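December, early evening

Slept badly, up before six. Paid the Grorden invoice, 1385 in the end – more than I'd hoped. Then on to the whiteboard. I'd rather work with it flat on the table than up on a wall, though the light does glare on the shiny surface.

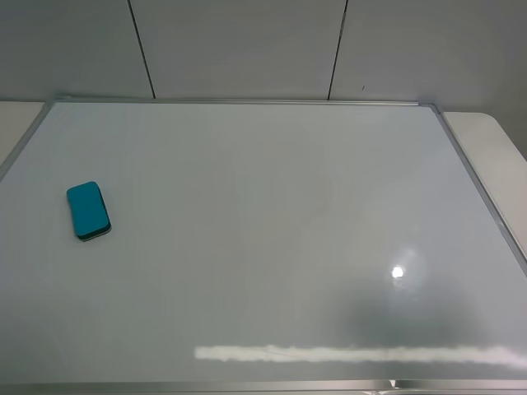

Lunch was soup again. Rang Bronum about the order of 400 folders and was told another 2 weeks. I wrote that on the calendar and went back to the board. The teal eraser does well enough. Black marker is what I mostly use, loops and zigzags that don't mean much to anyone.

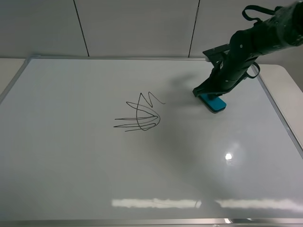
Must get more markers from Pokton, and a spare eraser if they have one. Walked to the post office before it shut. Rain all the way home. Leftover rice for tea, then bed early.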